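Chapter 4
Robots that pick

4.1 A visit to Trodach

Many people meet their first working robot at an open day. A factory or laboratory opens its doors, a member of staff starts a machine, and the visitors stand behind a line on the floor and watch. Such a visit is a good place to begin this chapter, as most of the terms we need can be pointed at.

The laboratory at Trodach holds its open day each May. Visitors come in groups of 15 and each group stays for 35 minutes. The first part is a short talk on safety. The second part is a demonstration of bin picking, in which an arm has to take parts out of a bin and hand them on to the next station. The laboratory calls its control program Puveck, and the same program is used at the Warard works, where the parts are made.

Bin picking looks easy to a person. For a machine it can be divided into four tasks: finding the part, choosing where to hold it, moving there without touching the walls, and closing the gripper. Sections 4.2 to 4.5 take these in turn. The third task matters most when the bin has sloping sides, as the arm and its cables need room as well as the gripper.

The device at the end of an arm is called the end effector. A gripper is one kind of end effector, and others include suction cups, welding torches and paint sprayers. Cables to the end effector often run along the outside of the arm and must be tied so that they follow its movement.

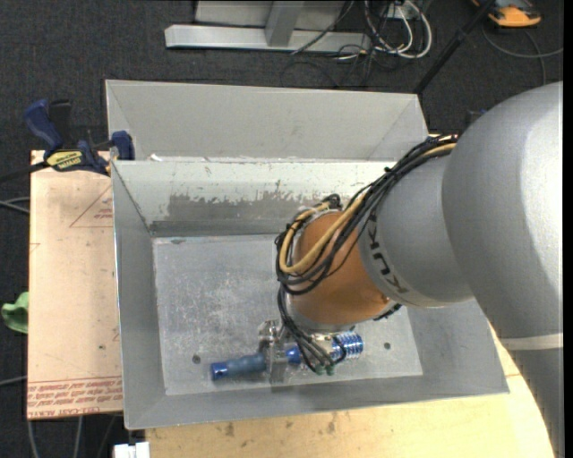 Figure 4.1 A KUKA arm reaching into a sheet-metal bin. The cables pass over the orange wrist to the gripper.

Before reading on, write down which joints of the arm you think must move to lift the gripper straight up. You will need your answer in Exercise 4.3.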